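3.2 Surfaces above working height

Horizontal surfaces above working height were recorded separately from shelves and worktops. In the 143 households visited in July, such surfaces were seldom assigned a purpose by the occupants, yet they held small trays, plants and items in short-term storage. We follow Tessier in treating a tray as a boundary — objects inside it are coded as one group, whatever their number or kind. Plants were coded individually and were excluded from the tidying counts reported in Section 4.

Of the 2,150 placements in the Gukau survey, 2,000 could be assigned to a single surface. The remainder were coded twice, by Albers and by a second reader, and disagreements were settled by discussion. Figure 5 gives a typical case of a tray and a plant in close proximity. The contents of the tray were entered under "small items, unsorted".
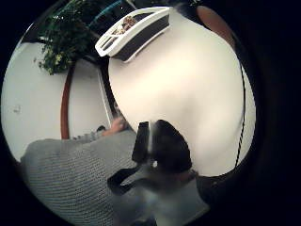 Figure 5. White tray with small brownish items, resting at an angle at the upper edge of a pale surface, with a leafy plant beside it.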